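4.2 Remembering rows and bunches

Our third study moved away from word lists and into something people do all the time without thinking of it as memory work: keeping track of what is where on a surface. Shoppers do it at market stalls, cooks do it at the counter, and florists do it all day long. We were delighted by how quickly the interviews at Wundwood turned to this topic. We had planned to spend most of each session on shopping lists, and by the second morning we had rewritten the guide so that flowers came first.

Sixty-six adults took part, all recruited through evening classes in Sasgate and Wundwood. Each person looked over an arrangement of stems, left the room for a cup of tea, and then told us what they remembered in any order they liked. We gave no prompts. Some people talked for a few seconds and some filled two pages of transcript, and the long answers are wonderful reading (the full set is in the supplement, and we urge anyone interested in everyday memory to browse it).
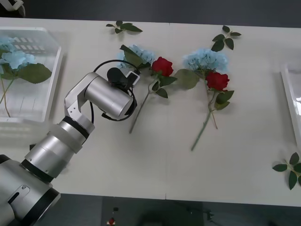
Liudmyla Shevchuk objected at the draft stage that free recall flatters talkative people, and that a quiet person who remembers every stem may simply see no point in saying so. She would have used a sorting task. We take the point seriously. In the Zeleke pilot we did try sorting, with 14 people, and the scores were so high that they told us almost nothing about how the memories were organized. Free recall is messier, but the order in which people mention things is exactly the part we find exciting. A person who says "the roses, then the blue ones, then some leaves" has told us how the table is filed away in their head.

Two patterns stood out in the transcripts. The first was grouping by kind. Even when stems of the same kind had been placed far apart, people tended to report them together, as if they had been tied into bunches during the tea break. The second was a strong pull toward the ends of a row. End stems were named early, named with more detail, and seldom misplaced. The middle of a row was where the swaps happened, and the swaps were nearly always between neighbors.

Loose pieces fared worst. A leaf lying by itself was often left out altogether or was mentally attached to the nearest bloom. One participant described this beautifully: "I know there were leaves, but in my mind they've all gone back on the stems." We heard versions of this remark in both towns.

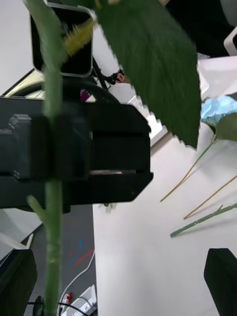

Does it matter whether the flowers are real or artificial? For the memory patterns we report, it made no difference that we could detect. Fresh flowers did produce richer language, above all about scent, and people who grew their own were more likely to use the proper names. The grouping and the pull toward the ends were there in both cases, so we pooled the two sets for the analysis in Section 4.3.

Color deserves a longer discussion than we can give it here. Rungnapa Wannasri suggested that we score color and kind separately, and this turned out to be one of the most useful decisions of the whole project. Many people who could not name a hydrangea still knew that something pale and blue had been present, and they placed it well. Others had the name and lost the color. The two kinds of knowledge seem to come apart more easily than we expected, and we would love to see this followed up with children, who often learn color words long before flower names. 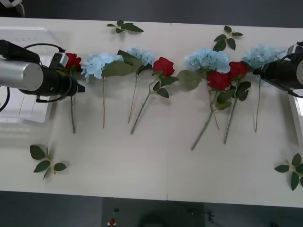 Regular patterns are easy to compress. If the kinds simply take turns along a row, a person can store the rule and the starting point and throw away everything else, and our participants did this with obvious pleasure. An irregular row offers no such shortcut. With red roses and pale blue hydrangeas mixed as they are in the row pictured above, four of each and no steady turn-taking between them, the rule gives the wrong answer somewhere, and the viewer has to hold on to the exceptions. The errors in such rows were lovely to study, as people tidied them in recall and reported a neat alternation that had never been there. The same tidying appears in the Brasano shopping lists (Section 3), where items were remembered in the order of the store aisles even when the list had jumbled them. We return to this link after the scoring method, which is set out next.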